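Eltetti Kamo 35 Ball Head: A Review After a Long Wet Winter

I have owned more ball heads than I have owned cars, and I have been ruder about the ball heads. The last one crept. You'd line up a heron, tighten everything that could be tightened, take your hand away, and watch the bird rise slowly out of the viewfinder without moving a feather. So when the shop in Jovcombe put the Eltetti Kamo 35 on the counter and let me hang my own long lens off it, I was prepared to be unimpressed, and I was a little disappointed not to be.

The Kamo comes in two sizes. I bought the bigger one, which Eltetti says is meant for "field work," a phrase that covers everything from photographing moss to dropping the thing in a ditch. I've now done both.

What's in the box: the head, a quick-release plate, a hex wrench, a drawstring bag that will hold one sock, and a folded sheet of instructions in which the tension dial is called the "mood ring" in one paragraph and the "friction control" in the rest. I have called it the mood ring ever since.

Setup takes as long as it takes to find the hex wrench after you've put it down. The head screws onto a standard tripod and there's a set screw to keep it from unwinding when you pan. Use the set screw. My old head unscrewed itself one morning while I was following a harrier to the left, and I followed the harrier while the camera followed gravity.

On to the part that matters. The main knob is large, rubbery and easy to find with gloves on. A quarter turn takes the ball from floppy to solid, and solid means solid. I framed a fence post with the long lens, locked down, went off to eat a sandwich, and came back to the same fence post in the same corner. There is a tiny dip as you tighten, so aim a hair high with anything heavy. Every head I've tried does this, including the ones whose makers swear otherwise.

The mood ring sets how much drag you feel when the main knob is loose. Get it right and the camera moves when you push and stays when you stop, and that's lovely for ducks, who can't make up their minds. Get it wrong and you have either a wet noodle or a bench vise. The numbers around the dial run from 2 to 20 for reasons known only to Eltetti. I leave mine on 17 for the long lens and forget about it.
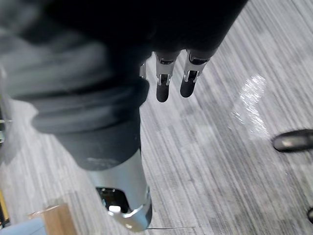
Will it hold a big telephoto for a morning of birds?

It will hold one up, but for birds in flight you'd be better off with a gimbal, which lets the lens swing on its balance point and doesn't flop sideways the second you relax. I used the Kamo for perched and wading birds and was happy. For swallows I used it too, and I have a fine collection of sky.

Now for the panning base. It has its own small knob, on the opposite side from the main one, and it's the weakest thing here. The movement is smooth enough, but the knob is about as grippy as a wet olive, and with cold hands I kept loosening it when I meant to tighten it. The degree marks are printed in pale gray on dark gray. If you stitch panoramas at dawn, bring a headlamp and a younger pair of eyes.

The quick-release clamp is the screw kind, slow and trustworthy. I compared it with the lever clamp on my friend's Jang, a head that costs a good bit more. The Jang wins on speed. One flick and you're on. It's also picky about plates, and two of mine rattled in it like teeth. The Kamo bit down on everything I own, including a plate so old and chewed that I keep it mainly for sentimental reasons.

February was the real test. It rained sideways for most of it, and I spent a good many mornings crouched by the reservoir waiting for grebes to do something worth the parking fee. Grit got into the Kamo, as grit will. It started to make a noise like someone chewing cereal in the next room. I wiped the ball with a dry cloth, worked it around a few times, wiped it again, and the cereal stopped. Don't oil it. The instruction sheet is firm on this, and for once perfectly clear. A greased ball head is just an expensive way to lower a camera onto the ground.

The finish has held up less well than the mechanism. There's a bright scratch down one side from the ditch, and the lettering on the main knob is already going. I don't mind this. A ball head with no scratches belongs to someone who photographs ball heads.

Weight is the other gripe. You notice it on the walk in, and on the walk out you start planning a new life as a sketch artist. If most of your pictures are flowers and mushrooms, get the smaller size and spend the difference on knee pads.

Good: locks hard, stays put, takes any plate, cleans up easily, big friendly main knob.

Less good: slippery pan knob, invisible degree marks, heavy, silly bag.

Would I buy it again? I would, and I'd haggle harder. The old head is on the spotting scope now, where it can creep all it wants. The Kamo stays on the good tripod, and the drawstring bag has gone to live in the car with one sock in it.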